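Home Course Notes Labs Readings Contact

ROBOTICS 101
Handout 2: Rules for hand-held demonstration work
Langate Technical Institute

Most of you will arrive thinking that a safety standard settles things. Read the scope section first. Industrial robot standards are largely written around a machine that moves under its own power. In demonstration work the gripper is carried by a person, and a good share of those clauses have nothing to grip on. People cite them anyway, because it looks good in a proposal.

What applies is duller: general workplace rules on floors, cords, lighting and lifting, plus whatever your lab writes down for itself. The Granden checklist, revised in July, is our starting point. I don't think much of its first page, which is mostly signatures.

1. Cords and floor

The checklist says "cables shall be managed." Managed how? By whom? A rule you can't fail is not much of a rule. Write yours so that a stranger could walk in and say yes or no.

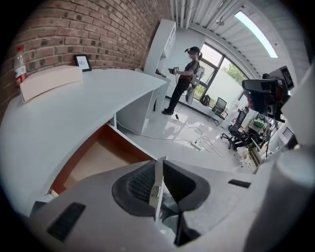

Operator in headset and backpack frame, with a cable running down to the floor.

Ask where that operator would step next, and whether the headset lets them see it. Then ask which sentence of the Granden text covers it. I can't find one.

A better draft, from last year's Jafri project: "No cord crosses the path between the operator and the task." Strict, annoying, and easy to check. The team complained for a week and then moved their outlets.

2. Markers and hands

Tracking markers should stay in view of whatever is tracking them. The usual advice is to hold the tool "naturally," and I would strike that word from any procedure. Two people with two grippers each will give you different ideas of natural. State the grip, the start position and which faces of the marker must not be covered by a sleeve or strap.

Open drawers need a line of their own. They sit low, and an operator looking at a gripper tip may not be looking at a drawer edge. 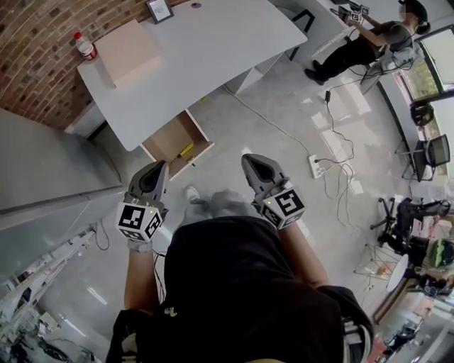
3. Sharing a room

Vendors like to claim that hand-held work needs no separation distance. Drirel's guide says so in bold and gives no source – treat it as advertising until somebody shows you a measurement. Hand-held tools still have reach, and people in headsets still turn around.
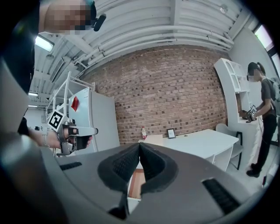
Two operators with head-mounted devices, one of them working at the bookshelf.

For your write-up, propose a spacing rule for a room like this one. Give the distance, say how you got it, and say who calls a stop. "Use common sense" will be returned unmarked.

Related
Handout 1: Reading a scope section
Lab sheet: Cord routing
Notes: What a risk assessment leaves out

Langate Technical Institute | Contact the course office | Back to top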